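Coser a mano sin llorar sobre el dobladillo

Casi todos los costureros que conozco guardan siete agujas iguales y ninguna que sirva. Empecemos por tirar las dobladas.

## El hilo

- Corta un tramo que vaya de la mano al codo. Más largo se enreda, y lo hará en la última puntada.
- Pásalo por cera de abeja. La pastilla de Felonard dura años, sobre todo si recuerdas en qué cajón la metiste.
- Enhebra por el extremo recién cortado y haz el nudo en ese mismo lado.
- Para botones de abrigo, hilo doble. Para los de camisa también, si la camisa ha encogido *ella sola* desde marzo.

## La tela

Lava y plancha antes de cortar. Sí, también el lino. Yo me salté este paso con unas cortinas y ahora tengo unas cortinas estupendas para una ventana más baja.

Los alfileres van perpendiculares al borde. Si la tela resbala, hilvana - son unos minutos de aburrimiento y te ahorras una tarde de descoser.

## Los remates

Un nudo suelto acaba abriéndose en público. Da dos puntadas pequeñas en el mismo sitio, pasa la aguja por el lazo y tira despacio.

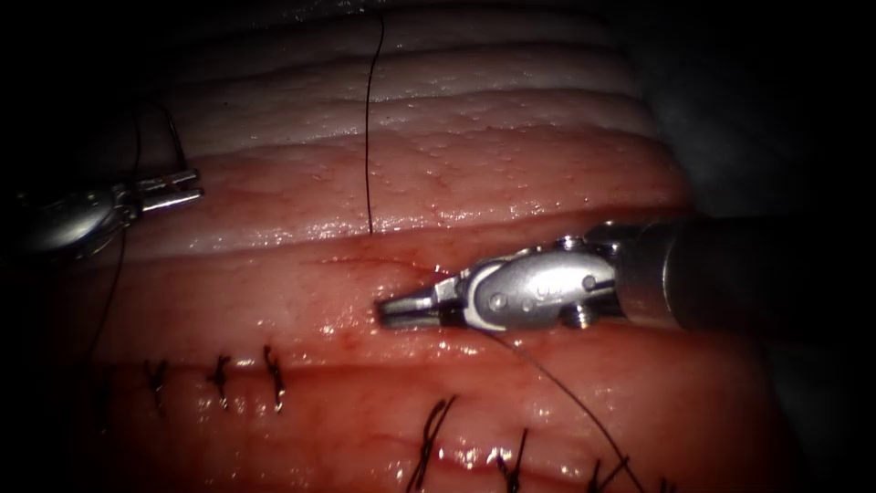 Después esconde el cabo entre las dos capas de tela, sácalo un par de centímetros más allá y corta a ras. Con tijeras, por favor - los dientes son para comer.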